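3.2 Survey of flooring choices in rental housing

The second part of the study looked at how landlords choose floor finishes when a unit changes hands. We mailed 2,085 surveys to owners and managers in Koltley and Marnell and received 400 that were complete enough to use. Each survey asked about the last unit the owner had refinished, what was on the floor before, and who made the decision.

Most owners named price first and ease of cleaning second. Color came up less often than we had expected. Owners who did mention it tended to prefer light wood tones - a preference that Ajayi and Damico also found among owner-occupiers. Grain was rarely mentioned in the written answers, but several owners raised it in the follow-up calls, usually to say that a fine grain hides small scratches.

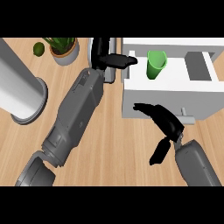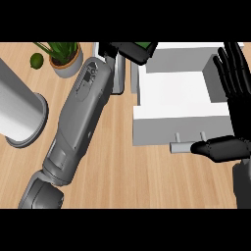

Figure 6. Light wood surfaces with fine grain (computer renderings).

Turnover had a clear effect on the answers. Owners whose tenants stayed longer than 9 years were more willing to pay for solid wood and to have it sanded between leases. Owners with frequent turnover replaced the surface instead, often with the same product as before. In Marnell this pattern held for small and large buildings alike. In Koltley it was weaker, and the older housing stock may explain part of the difference - many units there still have their original boards under carpet.

We did not ask tenants for their views, so the results describe only the owner's side of the decision.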